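Notebook, ceramics bench, November

Glaze crazing, continued from the last entry. Morning, kiln opened at 9:40.

Batch B is out. Same clay body as before (Plollau stoneware, the fine one), same clear glaze, silica raised by 3 parts per 100 over the base recipe. Bisque was the old stock from the back shelf, which I should have written down last time and didn't. Cone pack in the middle of the kiln looks right. Top shelf cone is bent a little further than I want. Controller log says the hold was 7 minutes as programmed.

Tiles cooled on the rack with the lid shut until they could be held bare-handed. First look under the loupe: no lines on the thin dips. Fine lines on two of the thick ones, both from the top shelf. I could hear pinging from one of them while I was writing the labels. Batch A was crazed all over by this stage, thick and thin, so the silica is doing something. Whether it is doing enough is a question for the freezer and boiling water test, which starts after lunch.

Ink wiped on all tiles and rinsed off. Lines on the thick pair take the stain clearly. One thin tile has a gray smudge near the foot that I first took for a craze line. It is a scratch from the stilts.

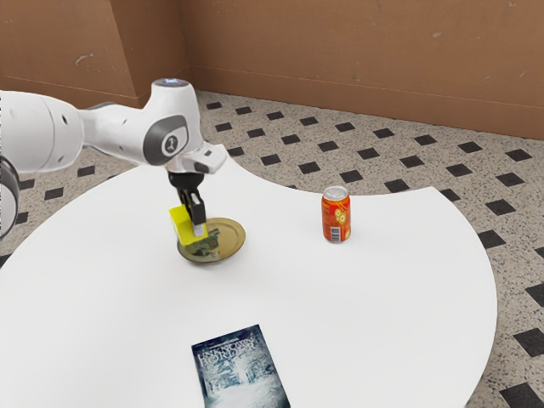 Gunārs Rimkutė read the first half of this over coffee and objects to the silica being given all the credit. His point is that the top shelf ran hotter and the thick tiles went there, so thickness and heat work are mixed up and the two bad tiles prove very little. He would repeat the batch with thick and thin on every shelf before touching the recipe again.

Fair. Loading plan for batch C changed accordingly: one thick and one thin dip per shelf, cones next to each pair. Recipe stays as in B.

Other notes:

The Marchetti scale drifts when the extractor fan is on. Weighed the same cup of feldspar with the fan on and off and the last digit would not settle with it on. Fan off for weighing from now on. Mask stays on regardless.

Sieve: the fine mesh has a tear near the rim. Patched with epoxy for now, new one on the list. Any specks in batch B glaze could be from this.

Glaze bucket had settled hard. Took a long time to get it moving again. Added a pinch of Epsom salts dissolved in warm water, better. Amount not weighed, so B and C will differ slightly in that respect.

Sointu Turunen wants the kiln overnight for the Gollelance tiles. Batch C goes in after that. Boiling test on B: first cycle 2:15, results on the next page.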